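Skip to gallery

We use cookies to remember your settings and to count visits. By continuing to browse you agree to our cookie policy.

Teaching two arms to sort toiletries: a gallery

2022-11-27

The Bralura bench has two arms and one job at the moment, and the job is bathroom supplies. Toothbrushes, small bottles and a clear plastic organizer go on the table. An operator moves both arms by remote control, and every move is recorded along with the camera views. The recordings are then used to train a program that is supposed to do the same job without the operator.

We started in August with single blocks and a tray. That went well enough that we moved on to things people own and use, which come in odd shapes and slide around. Toothbrushes were picked because they are cheap, light and long, and because a pile of them is hard to take apart. A gripper that closes on one handle will often touch two others. Small bottles were added later. They are easy to lift and easy to knock over.

The target for the toiletries task is 2000 usable demonstrations. At the last count we had recorded 2081 in total, but that figure includes the ones we threw out, so there is still work to do. An episode is thrown out if an item leaves the table, if an arm bumps the organizer hard enough to move it out of reach, or if the operator stops for a long time to think. The last of these is the most common. A pause of a few seconds looks harmless when you watch it, but a program trained on many pauses learns to pause.

Each arm has its own camera near the gripper, and there is another view from higher up that takes in the whole table. The close view is what the operator leans on for the last inch or so of a grasp. It has one plain drawback, in that the fingers take up a good part of it.

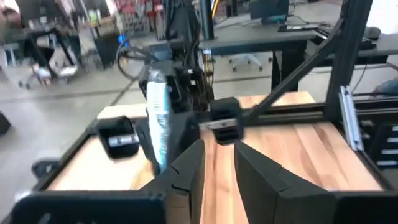 The operator works with a pair of handles, one for each arm, and the arms copy what the handles do. There is a small delay. New operators notice it for the first hour and then stop mentioning it. The harder thing to get used to is the lack of touch. You can't feel a toothbrush handle through the controls, so you learn to judge by sight whether the fingers have closed on it, and you learn to wait half a beat before lifting.

We ask operators to use both arms. Left alone, most people will do everything with the hand they write with and park the other one. That gives recordings in which one arm hardly moves, and the program picks up the same habit. The rule on our bench is that each arm takes what is on its own side, and anything in the middle goes to whichever arm is closer.

What follows is in no fixed order. We kept the headings short so that the notes can be matched to our task sheet.

Small bottles and the pile

The bottles have round caps, and the caps are what the camera sees from above. Operators are told to come straight down on them with the fingers open wide and to close slowly. Coming in at a slant pushes the bottle away. The toothbrushes are left in a loose heap, and the heap is made again by hand before each new episode. We don't lay it out with care. If the pile looked the same each time, the program would learn that one pile and fail on the next.
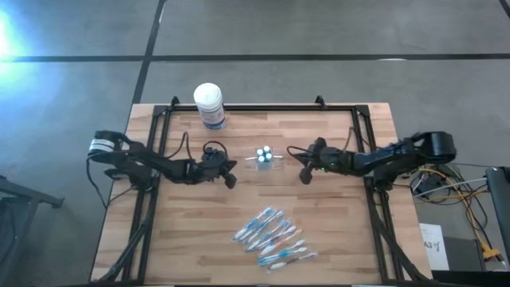 Toothbrushes in the organizer

Standing a toothbrush upright takes more time than any other part of the job. A brush lying flat has to be lifted, turned until the head points up, and lowered into a compartment that may already hold others. Some operators turn it with one arm. Others hand it across and let the second arm finish, which is slower but drops fewer. Both ways are accepted, and we mark on the sheet which one was used.

Brushes in a full compartment lean on each other, and the last one in can lift a neighbor out. We thought about using a wider organizer and decided against it. People who own an organizer fill it up, and the task should allow for that.

The order is up to the operator. We tried a fixed order for the first 300 episodes and dropped it. The recordings were tidy, but the trained program was lost as soon as a brush was missing from the place it expected. With a free order it copes better with gaps, although it now sometimes goes back and forth between two brushes before choosing one.
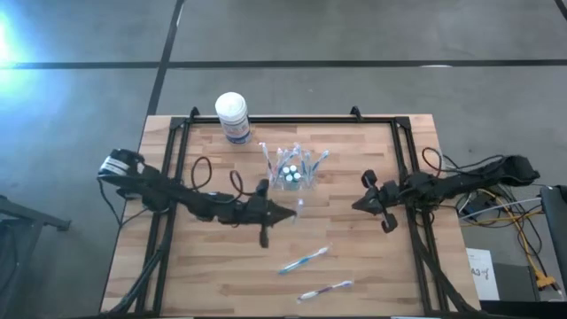

Text and captions: Pollock bench team, Bralura project

Most of the questions we get by mail are about speed. A practiced operator is a good deal slower with the arms than with bare hands, and we don't try to close that gap by rushing. Fast recordings have more slips in them. We would sooner have a slow, steady run from start to finish.

The second most common question is how long it takes to learn. Our own operators do a half day of practice in which nothing is saved. They pick up a brush, put it down, pick up a bottle, put it down, and then swap arms. After that their episodes are saved but checked one by one until the checker is satisfied. We throw out a large share of everyone's first day, and we say so in advance so that no one takes it badly.

Session length matters too. We keep sessions short and change operators often. Tired operators make small corrections all the time, a little left, a little right, and those corrections end up in the training data along with everything else.

Mixed items on the table

Part of the set has other things on the table besides the toothbrushes and bottles. Clear items are the awkward ones. A clear lens or a clear wrapper shows the wood behind it, and it is hard to tell on a screen where the edge is. Operators deal with this by looking for shine and by lowering the gripper in small steps. Packaged toothbrushes bring the same trouble, with the added one that the plastic is wider than the brush and can fold under the fingers.

We plan to have 400 episodes with clear or wrapped items. They take longer to set up and are thrown out more often, so they are spread across the week and mixed in with the plain ones. 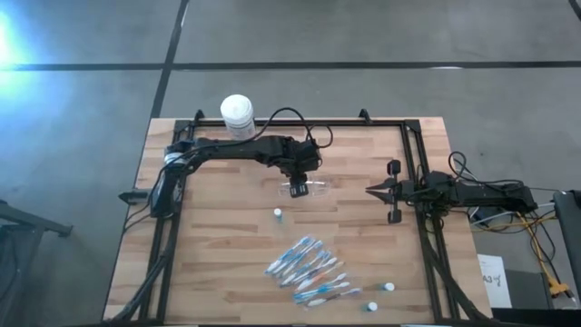 Left gripper over the clear safety glasses, with the toothbrush pile and small bottles nearer the front of the table.

Notes on the bench

The arms are fixed to a frame around the table, facing each other across the wood. We tried both of them on one side first. It looked more like a person's two arms, but they got in each other's way over the middle of the table. Facing each other, they can both reach the center and still pull back clear.

Between episodes the operator returns both arms to a rest position. It is worth doing this the same way every time. Early on we let people start from wherever the arms had stopped, and we lost most of a day's work to episodes that began with a long swing across the table.

The recordings are not public yet. We expect to share a part of them with the Skirholm group first, who work on a similar sorting task with different arms and want to see how much carries over. A note will go up on this page when there is something to download.

Related galleries

Plastari tray: picking blocks by remote control
Handing an item from one arm to the other
Skirholm visit, first day on the handles
How we check a demonstration before it is kept
Folding cloth with two grippers, early tries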